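**Updated 25/11/2022:** added the part about the stale width file at the end, after I got bitten by it on a second laptop.

# Fixing a gripper width that freezes in the middle of a recording

If your robot arm closes on thin air, or closes way too late and shoves the object off the table, and the recordings you trained it on look perfectly fine when you play them back, this page might save you a week. It cost me more than a week!

We use the Prurum handheld grippers for collecting demonstrations at our Carroll office, and Mullirar to turn the video into hand positions and jaw widths. The results go to an arm running Hekedis. I'm going to assume you have something close to that. If your tool measures its opening with an encoder in place of a marker, you can skip all of this, and I'm a little jealous.

## What went wrong

The arm was supposed to pick up small light things and put them down somewhere else. Pretty basic. It would reach out nicely, stop over the object, and then sit there with its jaws open. Sometimes it would start lifting before the jaws had moved at all. On one really bad run it came down with the jaws already shut and pressed hard enough into the tabletop that I hit the stop button. Nothing broke, but I had my hand closer to it than I should have (more on that further down).

I blamed the arm first. I checked the jaw motor, the wiring, the delay between the command and the movement, and then I checked them all again. Everything was fine. Then I blamed the training, and ran it over with different settings, and got an arm that was wrong in a slightly different way.

What I hadn't looked at was the width track by itself. I'd only ever watched the video, and in the video the jaws open and close just like they should. When I finally plotted the numbers, there were long flat stretches right where people were grasping things. The line would run level, then drop straight down like it had fallen off a shelf.

A person's hand doesn't do that. Even a quick squeeze has a slope to it.

## Why it happens

Mullirar reads the jaw opening by finding the square black-and-white marker next to the finger and working out how far it has moved. If it can't find the marker in a frame, it keeps the last width it had. That's a sensible thing to do for one missed frame. It's a terrible thing to do for a whole grasp, and it did it without a single warning in the log.

So the question was why it kept losing the marker. Mine was clean and flat and stuck down properly. The trouble was the exposure. Out of the box the camera is on auto, and it has a really wide view, so every time somebody tips the tool upward it takes in a lot of ceiling. The lights come in, the camera turns itself down to cope, and the marker gets darker along with everything else near the camera. The white parts go gray, the contrast drops, and the detector gives up.
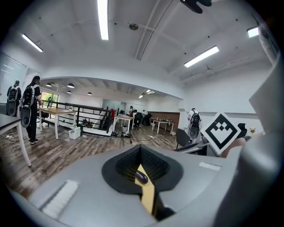
People tip the tool more than they think they do, too. They do it when they carry something across a room, or reach up to a shelf, or just stand around waiting for the next take and talking to somebody. And if the view swings back down in the middle of a grasp, auto exposure takes a moment to catch up, so the marker stays lost a bit longer than the tilt itself.

## Step 1: Look at the numbers by themselves

Before you change anything, export the width for one recording you know is bad and plot it against time. Any spreadsheet will do. Turn off smoothing if your plotting tool does that by default, or you'll hide the very thing you're looking for.

Flat with the tool resting on a table is fine. Flat while somebody is picking something up isn't. If you also have the detection flag in your export (mine was switched off, look under the export options for "include per-frame status"), plot that on the same chart. In my case the two lined up so neatly that I felt kind of dumb.

## Step 2: Make it fail on purpose

You want a short recording that breaks every time, so you can tell whether you've fixed it.

1. Put the camera on auto exposure, the way it was when things went bad.
2. Start recording and hold the tool level.
3. Open and close the jaws slowly the whole way through. Don't stop squeezing, even when you're turning.
4. Tip the tool up until the lights are well in view, hold it there, then bring it back down.
5. Do the same while turning toward any windows.
6. Stop at 600 frames. Longer is just more to scroll through.

Run that through Mullirar and keep the result. Name it something you'll recognize later. I called mine "test" and then had to make it all over again when I couldn't tell it from the others.

If the width comes out clean, your problem probably isn't exposure. Check for a smudged marker, a lifted corner, or a sleeve that hangs in front of it.

## Step 3: Lock the exposure

In the camera settings, switch exposure to manual. I set the shutter to 4,000 microseconds, locked the gain so that the marker looked clearly black and white with the tool level, and locked white balance while I was in there.

Your lights will want something different. Go too long and the marker smears when you move your hand fast, and that loses it just as surely as a dark picture does. Go too short and you're back where you started. Try the number with your actual lights on, at the time of day you record. I set mine in the evening the first time and had to redo it the next morning, when the daylight came in and half the room blew out.

The bright spots will be brighter now. The ceiling lights may be solid white with no detail at all. Leave them alone! What matters is the marker and whatever the jaws are reaching for.

Check, too, that the setting survives a restart. Ours didn't until I saved it as the startup profile.

## Step 4: Stop the software from covering it up

Even with good exposure you'll lose a frame now and then, so filling in short gaps is okay. In the Mullirar config I set the longest gap it's allowed to fill to 3 frames. Anything longer gets marked as missing, and the whole take is flagged.

You'll have more rejected takes after this. That stings for a day or so, and then you remember they were bad before, too.

## Step 5: Check against a ruler

Repeat the recording from step 2 with the new settings. The width line should go up and down the whole way, with no shelves in it.

Then do one still check. Close the jaws gently on something you've measured, hold the tool level, and read off the width. Now do it with the tool tipped up. Mine had to agree within 2 mm, and if they don't, redo the width calibration before you collect anything else. I'd put this on a card next to the charging spot. It only takes a minute and people do skip it when it lives in a folder somewhere.

## Before you let the arm try again

Please don't do what I did and lean in to see better. A frozen width means the arm can come down with its jaws in the wrong state, and it has no idea that anything is off.

- Retrain using only takes that passed. Throwing a few good ones on top of the bad ones didn't help me at all.
- Run the first attempts at the lowest speed with the force limit turned down.
- Use something soft, like a folded towel, and leave the glass cup for another day.
- Keep the stop button in your hand. Mine was on the desk behind me, and that's a long way when you need it.
- Stay outside the arm's reach until it has finished and parked.

## If it's still freezing

Delete the old width file before you reprocess. Mullirar will happily reuse one if it finds it in the recording's folder, and it doesn't check whether the config changed. I reprocessed an entire batch from September, got the same flat lines, and was about to pull the markers off when I noticed that the date on the file was older than my fix. There's an overwrite box in the batch window. It's off by default, and it goes back to off every time you close the program.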